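How to Sort Out Your Wardrobe Before the Cold Weather (and Keep It That Way)

Posted 12/27/20 in Home and Laundry

I have been meaning to write this one up for ages. Every September I go through everything I own, and every year I get a few messages from readers wanting to know how I go about it, and I end up typing out the same long reply. So I've finally sat down with a pot of tea and put the whole lot in one place. It's a bit late for the September sort, I know, but the quiet days after Christmas are a very good time for it too, especially if you've been given three new jumpers and can't shut the drawer.

You'll want a free afternoon for this. If you have a great deal of clothing, or a partner who likes to discuss each sock, give yourself two.

What you will need

A clear bed or a large table
A few strong bags
Hangers, all of one sort if you can manage it
A clothes brush or a lint roller
A damp cloth and a dry one
A pen and some scraps of paper
Something nice to listen to

Step one: clear the bed and make it properly

I know this sounds like a way of putting off the real job, but do it. Pull the duvet straight, tuck in whatever needs tucking, and move the cushions to another room. You are going to be laying clothes out flat, and a lumpy bed makes every shirt look worse than it is. If your bedding is dark, put an old pale sheet over the top so you can spot marks and loose threads more easily.

Step two: take out one section at a time

A lot of guides tell you to empty the entire wardrobe in one go. I did that once, in our old flat on Gindel Road, and at eleven o'clock at night I was sleeping on the sofa under a coat. These days I take out one kind of thing at a time. Shirts and blouses first, then knitwear, then trousers and skirts, then the coats, and the odds and ends at the very last. Finish each kind before you touch the next, and if the doorbell goes you'll only have one pile to push aside.

Leave things on their hangers as you bring them over. It's tempting to slip them all off at the wardrobe door, but you'll only have a tangle of hangers on the floor and be treading on them for the rest of the day. Take each hanger out when you come to that piece, and lay it to one side facing the same way as the last.

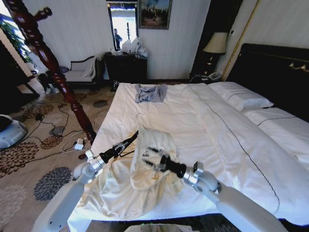 Now, for each thing you pick up, try asking when you last wore it and whether you were comfortable. I find comfort is the better question of the two. I have a very smart blouse that I wore to a christening and spent the whole afternoon tugging at the collar. It was lovely. It went to the charity shop, and I haven't missed it once.

Step three: make your piles

I keep to four, and I write them on scraps of paper so I don't forget which is which halfway through:

Keep and hang
Keep and fold
Mend or wash
Pass on

You may want a fifth pile for things you can't decide about. I used to be quite strict about this, but I've softened. Put them in a bag, write the month on it, and pop it on top of the wardrobe. If you haven't gone looking for anything in it by the time you do your next sort, pass the bag on without opening it. (I have opened it. I kept a cardigan. Try to be stronger than me.)

Step four: check before you put away

Go over everything in the two keep piles in decent light. Look at the cuffs, the underarms and the inside of the collar, and run a finger along the seams. Turn out the pockets too. Old tissues are bad enough, but I once washed a fountain pen and I'm still finding blue on things.

Have a look at the care label while you're there, particularly on anything new. Wool and silk often want a cooler wash than you'd expect, and some things that look as if they'd shrink are quite happy in the machine. If the label has faded, treat the garment gently and wash it by hand the first time.

Don't put anything away with a mark on it, even a small one. Moths are very fond of a bit of spilt supper on a woolly, and a stain that has sat in a drawer for months is much harder to shift than a fresh one.

Step five: fold what stretches, hang what creases

This is the rule my mother used, and I've never found a better. Heavy jumpers pull themselves out of shape on a hanger and get those funny little points at the shoulders. Shirts, blouses, dresses and smart trousers are happier hanging, with the top button done up so the collar keeps its shape.

To fold a shirt for a drawer, button it and lay it face down. Smooth it from the middle outwards with the flat of your hands. Bring one side in by a third and lay the sleeve straight down along it, then do the same on the other side. Fold the bottom up to the middle, and then once more to the collar. Turn it over and give it a little pat. It takes a few goes to get them all the same size, and really it doesn't matter very much if they aren't.

For jumpers I do much the same, only looser, and I put the heaviest at the bottom of the stack.

Step six: wipe out the wardrobe

While the rail is bare, wipe it with the damp cloth and then the dry one, and do the shelves and the floor of the wardrobe as well. Leave the doors open for an hour to air. I like a few lavender bags in the corners, and I give the old ones a squeeze each autumn to wake them up. When they stop smelling of anything, they're ready to be refilled.

Step seven: put it all back

Hang the things you wear most in the middle, where your hand naturally goes. Leave a bit of room between hangers so that the air can get round and nothing comes out looking squashed. Summer things can go to the far end or into a box under the bed, clean and completely dry.

Then take the bags for passing on straight out to the car or the front door. Don't leave them on the landing, where they'll be picked through. The mending can go by your favourite chair with a needle and thread already in it, ready for the next wet evening.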